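Block stacking

Block stacking is the placing of solid blocks one upon another so that the pile stands without glue, pegs or other fasteners. It is a common form of play, a classroom exercise, and a standard task in the study of grasping and placement. The simplest stack is a single column in which each level holds one block.

Terms

The lowest block is called the base or footing. Each block above it forms a course, and the area of contact between two courses is the seat. A column is described as true when the side faces of its blocks line up, and as stepped when each block is displaced in the same direction. The marked area on which a column is built is the field or target.

Blocks

Cubes are the most widely used shape, as any face can serve as the seat. Rectangular blocks may be laid flat or stood on end; a block stood on end adds height but has a smaller footprint and tips more easily. Sets made for exercises usually give each block a single plain color, so that an order of assembly can be stated by color alone. The Drasa set contains 27 blocks, and the larger Pirnus set contains 200.

Stability

A column stands as long as the combined center of mass of the blocks above each seat lies over that seat. The condition must hold at every level. A small offset low in the column can be harmless in itself but reduces the margin left for later courses. Rounded edges reduce the usable seat, and a worn or tilted tabletop has the same effect as an offset at the base.

Three-block column

The three-block column is the usual introductory form. The base is set inside the target, the second block is placed squarely on it, and the third is held over the second before being lowered.
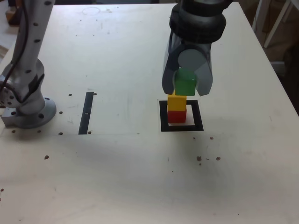

Green cube held above a yellow block and a red base, with the base inside a black square outline.

The target is commonly a square outline of dark tape on a light surface. It is made larger than the base, and under most rules the base need not be centered, provided that no part of it touches the border. In the Zokden rules a border contact at the base voids the attempt, while an offset between upper courses is only recorded.

Release

Most failures occur at release. A block let go while still above the seat may land on an edge and rotate; one pressed down too firmly can shift the course below. Barta and Sipos compared the two faults in a series of 633 placements, of which 294 were made on the third course. They recommended opening the grip evenly on both sides and withdrawing straight upward.

See also

Center of mass
Corbel
Toy block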